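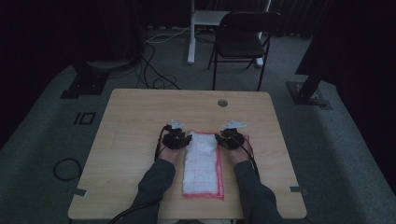
Furkberg hotline talk, speaker notes
Evening session, 45 minutes including questions. Keep the map up until the second section.

OPENING

Start with the press release. Read the first line aloud, slowly: "The two sides held frank and useful talks and agreed to keep channels open." Ask who in the room has read that sentence before. Most hands should go up. Then say that the same wording, minus one comma, went out after the May meeting, and four days later a patrol from the Davora side was back on the ridge road.

I'm not here to say talks are a waste of time. I do think we give them credit before they've earned it. The people who write these statements are the people who sat in the room, and they all have a reason to say it went well.

THE RIDGE, QUICKLY

Point to Furkberg on the map, then Prernberg to the south. 11 miles of ridge between them. Neither army has ever accepted the other's line, so each side patrols up to its own, and the two lines overlap. Don't get pulled into the treaty history. Someone will ask. Say we can do it afterward over coffee.

600 troops on the ridge is the figure both governments use. Pause there. Two governments that can't agree on where a fence goes have agreed on a round number. I don't believe it, and I'd like to know who counts as a soldier in it. Drivers? Road crews in uniform? The border police were moved out of the count last year and are still living in the same barracks.

WHAT THE HOTLINE IS

A phone line between two duty officers. It gets tested every morning. Both sides say it has been used 6 times for real since it opened. We have been told the dates of two of those calls. For the other four we have the word "resolved."

Things I'd want to know about any one of those calls:
Who picked up, and how long did it take?
Did the officer have the power to stop a patrol, or did he have to ask the capital?
Did anybody move back, and did they stay back?

No answers in public so far to any of it. The two calls with dates both came after the incident was over. You can call that keeping calm. You could also call it bookkeeping.

(Slide: the two dated calls. Leave it up, say nothing for a few seconds.)

THE KHOURY REPORT

The Khoury paper is the one everybody quotes in favor of the hotline. It's decent work and I'd tell you to read it. Its claim is that incidents dropped in the year after the line opened. Fine. That was also the year the winter came early and the upper road was shut for weeks. Soldiers who can't get up the hill don't run into each other. The paper gives this one footnote.

It also counts incidents using the two armies' own reports. If the new rule is that you phone first and file later, some things will never get filed. Fewer reports might mean fewer clashes. I can't tell from this data and I don't think the authors can either.

Skip the chart if we're running late.

WHAT WOULD CHANGE MY MIND

A shared log, released after a delay, even with the names blacked out. Patrol schedules swapped ahead of time. One case, just one, where a call was made while something was still going on and a commander pulled his people back. I'd stand up here next year and say I was wrong.

Do not soften this part. Last time I added "of course, any contact is good" and it was the only line that got quoted.

LIKELY QUESTIONS

"Isn't it better than nothing?" Probably. But it gets used as a reason to put off the fence survey, and the survey would do more.

"Are you saying the officers are lying?" No. They answer the questions they are asked, and the questions have been soft.

"What about the air patrols?" The hotline doesn't cover them. Helicopters out of Prernberg are handled by a different command with no line at all. Give this one time, it's the best question anyone can ask.

"Will there be a war?" I don't know. Move on.

Handout is by the door. The phone test times on page two are local, both sides.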